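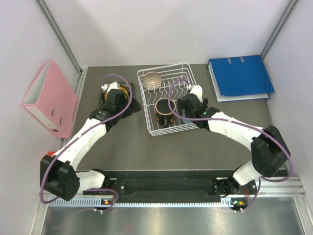 Llevo toda la primavera dándole vueltas a los escurreplatos, y aviso desde ya que esta entrada va a ser larga, porque el tema me toca de cerca. En mi casa no hay lavavajillas. Lo hubo, se rompió un mes de marzo, y cuando vi lo que costaba el arreglo decidí que podía pasar una temporada fregando a mano, y la temporada se ha alargado tanto que en el hueco guardo ahora las fuentes del horno y la tabla grande. Así que el escurreplatos es la pieza que más trabaja de toda mi cocina. Después de probar bambú, plástico y uno de silicona que se doblaba (un horror, luego os cuento), he vuelto al de siempre, el de alambre blanco con sus separadores en paralelo, y ahí tenéis el cuenco moteado en dorado y blanco apoyado de lado hacia el fondo y la taza negra del borde cobrizo en medio, de pie.

Ya sé lo que me vais a decir de la taza: que de pie no escurre. Mi madre me lo decía también, y tenía razón, claro que la tenía. Una taza se pone boca abajo o, mejor todavía, inclinada, para que entre algo de aire y no se quede ese cerco de agua en el borde que luego deja marca. Pero yo tengo la manía de poner las tazas derechas cuando les he pasado ya el paño por dentro y solo quiero que terminen de airearse, y así las cojo directamente para el café de media tarde. Cada cual con sus vicios.

Con los cuencos soy más estricta. Un cuenco tumbado ocupa medio escurridor y no deja sitio a los platos, y uno boca abajo sobre el alambre tarda una eternidad, sobre todo si tiene pie, que ahí se hace un charquito que siempre acaba cayéndome en la manga. De lado, apoyado en el alambre, es como mejor me funciona. Los hondos atrás y los platos delante, de mayor a menor, y los cubiertos en un vaso aparte con los mangos hacia abajo, menos los cuchillos, que ya me llevé un susto.

Ahora lo prometido. El de silicona era de una marca que se llama Cladex y me costó 27 euros. Se plegaba como un acordeón y cabía en un cajón, que era justo lo que yo quería, porque mi encimera mide 75 centímetros entre el fregadero y la pared y ahí tengo que hacer absolutamente todo. Pues bien, a la segunda semana los platos llanos se iban venciendo poquito a poco hasta quedar acostados unos encima de otros. El de bambú, un Tulell precioso, me duró bastante más, pero por debajo se le puso negra la madera en las esquinas y por mucho que lo frotaba con bicarbonato aquello no se iba. Me dio mucha pena tirarlo - todavía guardo una de las varillas, que uso de tutor en la maceta de la albahaca.

El de alambre tiene sus cosas, no creáis. Hay que sacudirle las migas y pasarle un cepillo de dientes viejo por los cruces, que es donde se agarra la cal. Yo lo hago con vinagre templado, lo dejo un rato mientras recojo la mesa y luego aclaro. Debajo pongo un paño doblado en vez de bandeja, y el paño va a la lavadora con las toallas.

Me preguntabais en la entrada anterior si no me agobia tener cacharros a la vista todo el día. Un poco sí, para qué os voy a mentir. Antes de acostarme lo guardo todo, aunque sean las once y me esté cayendo de sueño, porque levantarme y encontrar la cocina recogida me cambia la mañana entera. La semana que viene quiero hablaros de los paños, que tengo opiniones muy firmes sobre el lino y el algodón de nido de abeja, y si alguien ha probado los de Tunico que me lo cuente en los comentarios antes de que me gaste el dinero.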